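Two grippers, one simulator and a lot of muttering

So I finally finished the gripper comparison I've been going on about since February, and I have opinions. Grab a coffee, this one's long.

For anyone new, I've been building a kitchen task set in simulation in my spare time, mostly after the kids are asleep, with a plan to run the good bits on a real arm at the makerspace later in the year. The project is called Clinine (Souad Zaki named it and won't tell me what it means). The arm model has stayed the same all the way through. What I wanted to sort out was which gripper to bolt on the end of it, and which controller to drive the whole lot with, before I spend actual dollars on hardware.

The two grippers are the Pliltero, a plain parallel-jaw thing with stiff fingers, and the Stutum, which has soft curved fingertips that wrap around whatever you shove in them. I had good meshes for the first one. The second I had to model myself from a drawing, so take everything I say about it with a grain of salt.

I went in barracking for the soft one. It looks so clever! You watch it fold itself around a mug and you think, well, that's that sorted. And for mugs it was great. Bowls by the rim, great. A slippery egg, modelled with very stingy friction, also great, and I was pretty chuffed with myself for an evening.

Then I gave it tools to hold. Spoon, spatula, skewer, a whisk with a fat handle. Anything long and thin that has to push against something at the far end.

The trouble with soft fingers and a thin handle is that the handle pivots. You grab it at one end, the tip touches something, and the whole tool swings around in the grip like a gate on a loose hinge. The controller has no idea. It thinks the tip is still where it was when it picked the thing up, so it keeps merrily tracing circles while the spoon points at the ceiling. I sat there at 11 pm tweaking contact stiffness one notch at a time, and every value that stopped the pivoting made the egg explode off the bench. (Eggs leave a simulator at tremendous speed, if you've never had the pleasure.)

I ran 100 trials per gripper per object in the end, with the start position jiggled each time, and saved the lot. That came to 3,000 runs once the repeats were in, and my poor desktop was warming the whole study. Of those, 1,857 finished the task by my scoring, which is fairly harsh – if the tool tip wanders too far from where it's meant to be, that's a fail, even when it looks fine on screen. I'll put the full breakdown up once I've cleaned out the folder names, which at the moment include "final", "final2" and "final_nowork".

Short version: soft fingers win on round things, stiff fingers win on anything with a handle, and the gap on handles is much bigger than the gap on round things.

The controller question was messier. I started with straight position control because it's what I know. It's fine until you touch something, and then it's a bull at a gate. Abdelghani El Khatib kept telling me to try impedance control and I kept saying yeah, yeah, next week. He was right, and he's been very gracious about it, apart from the three messages. With a bit of give in the arm itself, the stiff gripper suddenly behaved beautifully with tools. The give was in the wrong place before, that's all. I'd been trying to put it in the fingers.

Stirring was the job that settled it for me. It's a nasty little task. You've got a tool that wants to twist, a bowl that wants to slide, and a heap of little granules that each want their own share of the processor. 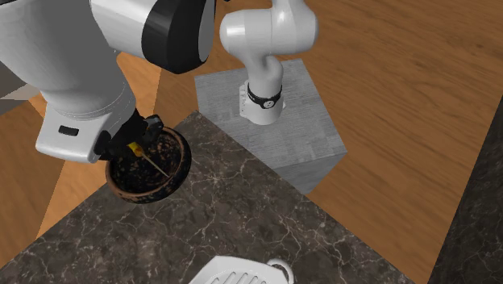
I went through 6 versions of the bowl contents before I got something that ran at a decent clip. Too few grains and the tool might as well be waving in air. Too many and I could go and hang out the washing between steps. There's a sweet spot, and I found it mostly by losing a whole evening to it.

Other thing worth mentioning is camera placement. I'd been using one up high and well back, and it was useless for judging grip, because all you ever see is the back of the wrist. Bringing the view down closer to the arm made a massive difference to my debugging, even though one of the links is forever getting in the way. I can see the tool angle from there and pick a slipping grasp early, without waiting for the score to come back. I still want a proper wrist camera, but Souad reckons I should fix the logging first, and annoyingly she has a point.

So the plan from here. I'm going with the stiff gripper and impedance control for the first real build, and I'll print a set of rubbery pads for the fingertips to get back a bit of what I lose on round things. Whether the pads bring the pivoting back with them is the big worry. I've got a rough model of them going now under the name Abdelaziz, after my uncle, who could hold on to anything.

If you've run soft fingers on long tools and had better luck than me, please leave a comment, especially if you've got decent friction numbers for silicone on timber. Mine are basically guesses – educated ones, but still. And if anyone in the area is selling a second-hand force-torque sensor for less than the price of a small car, you know where I am.

Next post will be the pads, or the logging, depending on who nags me hardest.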